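Esto Board Oil, food safe, for wood and bamboo

Made by Girero. Bottle of 100 ml. Article number 1223.

Esto is an oil for cutting boards, wooden spoons, salad bowls and knife handles. We make it from mineral oil and a small part of beeswax, so it goes deeper than a wax alone and stays longer than an oil alone. It has no color and no perfume. It does not turn bad in the cupboard, like olive oil or sunflower oil will do after some months.

One bottle is enough for several treatments of a big kitchen board. If you own only small boards, it can serve you through the whole year.

How to use

Wash the board with warm water and a little soap and let it stand on its edge until the next day. Pour a little oil on the dry wood and spread it with a cotton cloth, always along the grain. Do not forget the groove and the sides, they drink more than the top. Wait 30 minutes, then wipe off what the wood did not take.

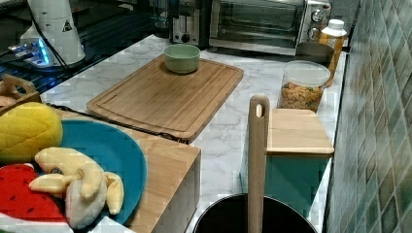
A new board needs this treatment three times in the first week. Later once a month is good for most homes. When water no longer makes drops on the surface, it is time again. In January, when the heating is on and the air is dry, we oil our own boards more often.

Please do not put an oiled board in the dishwasher. Please do not use Esto on painted or lacquered wood, it will only lie on top and stay sticky.

Bamboo

Customers often ask if bamboo needs oil. Yes, it does, but it takes less. Use half of the quantity and leave it a little longer before you wipe. Bamboo boards are glued from strips, and dry glue lines can open.
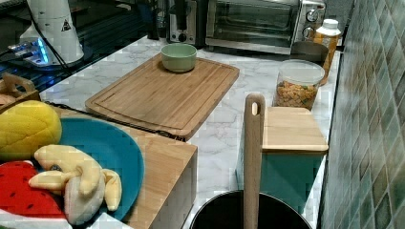 Bamboo cutting board with juice groove, and a small ceramic bowl.

Sizes and delivery

Bottle 100 ml, for the home. Can 2000 ml, for restaurants and wood workshops. The can comes without a pump. The pump from our Loken floor oil fits on it and can be ordered separately.

Orders are packed in our Bhatia warehouse. We can't take back opened bottles, but if a bottle arrives with a leak, write to us with your order number and we send a new one.

Questions about the oil are answered by Madhu Bhatt, also for products you bought from us earlier.

Page updated Oct 22, 2025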